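Tag week, or how I lost my summer to the word "grey"

I said I'd do a post when the tag cleanup on Andel was finished, and it isn't finished, but if I wait for that I'll be writing this from a nursing home. So you're getting the halfway version.

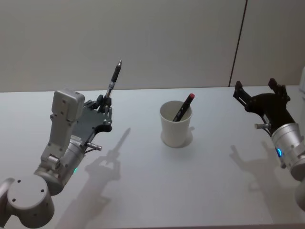 Nevenport, 16 February 2020

Right. For anyone who wandered in from the recipe side of this blog (hello! the plum cake is still in the sidebar), Andel is the little picture board I help run. People upload drawings and photos, other people tag them, and then everybody argues about the tags. I've been a tag moderator there since July, which mostly means I'm the person you send a cranky message to when your favourite tag has been folded into a different one.

When I started, the list of open alias requests had 228 items on it. An alias, if you've never had the pleasure, is when two tags mean the same thing and you tell the site to treat one as the other. "Grey" and "gray", for instance. You'd think that one would take five seconds. It took eleven pages of forum thread, and there's a bloke called Danilo Lagman who still signs his comments "gray with an a" (hi Danilo, love your work, it's an e).

We went with grey, by the way. The site's first server lived in a cupboard in Florante Baluyot's flat and Florante writes grey, and that was good enough for me. Anybody who types gray gets sent to grey and never has to know. Same with colour, harbour and jewellery. I was a bit surprised by how many people care about jewellery.

The spelling ones are the easy ones, though. What eats the evenings is the tags that sort of mean the same thing. Is "boat" the same as "ship"? No, obviously. Is "rowboat" a kind of "boat"? Yes, so that's an implication and not an alias, and if you set it up as an alias by mistake (me, a Tuesday, tired) then every rowboat on the site quietly turns into a boat and you can't turn them back. I had to go through 32 pages of boats and pick the rowing ones out by hand. Elínborg Hjaltadóttir did half of them with me over the phone and we got quite giggly by the end. There's a painting of a bathtub on a lake in there. We left it as "boat". Come at me.

So now I have a rule, and it's taped to my monitor: leave an alias for 2 days before pressing the button. If I still think it's the same thing by then, it goes through. I've talked myself out of nearly 30 of them that way, including "dusk" into "sunset", which would have started a war.

The other thing I've been doing is writing the little wiki blurb for each tag. Most of our fights come from tags with no blurb at all. Somebody makes up "cosy", somebody else uses it for fireplaces, a third person uses it for cats, and two years later you've got a tag that covers every picture with a jumper in it. I wrote a definition for "cosy" last month and I'm still fairly proud of it: it has to be indoors or under a blanket. Consolacion Lumanlan asked about tents. Tents are indoors. I added a line about tents. 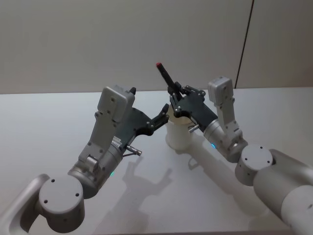

Black marker, white cup.

I should say something about the Pascual business too, seeing as half of you have emailed me. Pascual is the script that suggests tags when you upload something, and it was written by Henok Gebremichael back when the board had a few dozen users and we all knew each other's dogs. It looks at what the same uploader has tagged before and offers you those again. Lovely when you only draw horses! Not so lovely if you drew horses for a year and then moved on to soup. A lot of the soup was tagged "bridle" and people just clicked accept, accept, accept.

Henok has turned the suggestions off for anything older than your last few uploads, and he's made the accept button smaller and moved it away from the upload button, where my thumb used to find it all by itself. It's been on the test site for a couple of weeks. I think it's miles better. Some of the bulk uploaders hate it, and I get that, if you're putting up a whole sketchbook at once it's a lot of extra clicking. If that's you, please post in the thread with how many you upload in a go and what you'd like to see instead. "Put it back" is a bit hard to work with.

Other bits:

Please stop tagging the artist's name as a normal tag. There's a separate box for it, it's the one under the title.

"Untitled" has gone. It was on thousands of pictures and it described none of them.

If you want to help out, the easiest place to begin is the list of tags with exactly one picture on them. Most are typos. My favourite so far is "mountian goast".

And the Deven import is still on hold. Their tags come across with underscores in funny places and I want to sort out a proper list of what turns into what before we let anything in. I've started the list. It's in the usual spot if you want to poke at it, just don't touch the section on hats, Elínborg is halfway through hats and she'll know it was you.

Next up for me is "bird". I've put the kettle on.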